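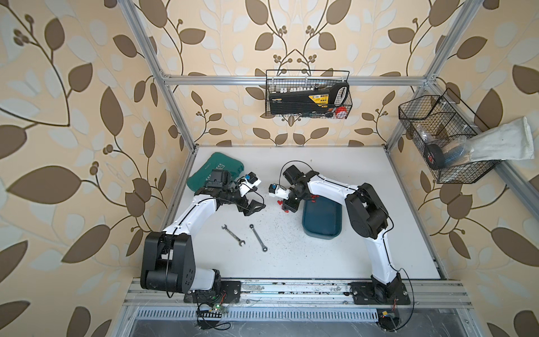

Search this site Go

Questions from the floor: the two-arm bench at Kesavus

Will I lose my job to the arms?
No. We heard this one a lot on Wednesday, and it deserves a plain reply. The arms are learning to sort and put away hand tools, and everyone on the tool bench keeps their grade and their hours. What does change is that you'll spend less of the shift laying out wrenches and more of it on repairs, which most of you have been asking for (loudly!) for years.

Who do I call when one stops?
Ring 3472 and you'll get Aivar Lūse or whoever is covering for him. Please don't feel silly calling over something small, we would much sooner hear about it.

Can I reach in to move a wrench?
Only once both arms are parked and the bench is switched off, even if it's just the one wrench and you're quick.

Do I need to know programming?
Not a bit. Training takes 90 minutes, in groups of 3, on paid time, and there's coffee.

Who wipes the table down?
Whoever closes the shift, same as any other bench. Crumbs and grit do build up, so give the rail a brush as well.

Related
Moving to the Cordier line
Starent badge help
Evex shift swaps

Contact us | Back to top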